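The long way up to Uritz, with Bradley Garside

Bradley Garside has walked to the same village four summers running and he still talks about it as if he got back this morning.
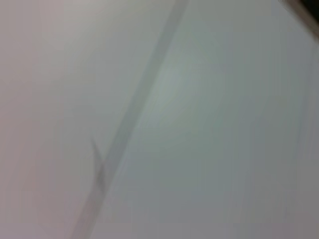
He had gone out the first time to learn some Spanish, and came home with a notebook full of cheese. That is how he puts it, anyway, and having seen the notebook I can confirm there is hardly a verb in it. It has rinds, sketches of shelves, the names of ewes, and a recipe for a bean stew that he has cooked for me twice now (it's wonderful, ask him for it).

The village is Uritz, and the dairy he keeps going back to is Randura, run by the Guzmán family out of two stone rooms at the top of the lane. "You smell it before you see it," he says. "Warm milk and wet wool. I walked in to ask for water and I was still there at supper."

There is a road, but he doesn't take it. He gets off the bus at Reditier and follows the old drove path, which climbs to 1172 metres before it drops down to the village. I asked whether he was ever tempted by a lift. "Never! Well, once, in hail. But the flocks go up that path in June and you're walking on the very plants you'll be tasting later. Thyme, mostly, and a little yellow thing I've never managed to identify. I've got it pressed in three different books."

We talked for a long while about the milking. He isn't fast. Señora Guzmán can do a ewe in the time it takes him to get his stool level, and she has told him so. But they let him help with the curd, and his whole face changes when he gets to this part.

"You cut it, and then you cut it again, and it goes from pudding to something like rice. Then your arms go in up to the elbow and you gather it all together under the whey. You can't see what you're doing. You feel it start to hold. I was forty-six the first time I did that and I thought, why have I spent my life in an office?"

He still works in the office, for the record. He has negotiated longer summers.

The cheeses are numbered in chalk on the shelf, and each year he is allowed to pick one from the early batch and follow it through. Last year's was 413. This year's is 717, made on 19th July, and he turned it and rubbed it with oil every few days until he had to leave. The Guzmáns have promised to look after it. "I did ring to check," he admits. "Twice. They put me on to the grandson, who told me it was sleeping."

What does it taste like, when it's ready? He takes the question very seriously and goes quiet, and then gets up and fetches a piece of the 413 from the larder. It is hard and golden, a bit sweet at first, then nutty, then there's a sharpness at the back that makes you want an apple. We had an apple. We had quite a lot of the cheese as well.

"People ask if I'm going to start making it here," he says, brushing crumbs off the notebook. "I've tried. I got some lovely milk from a farm up the valley and did everything the same, and it was a perfectly nice cheese. My sister loved it. It just wasn't that one — I suppose you'd need the hill."

He is already looking at buses for next summer, and he has bought a better stool.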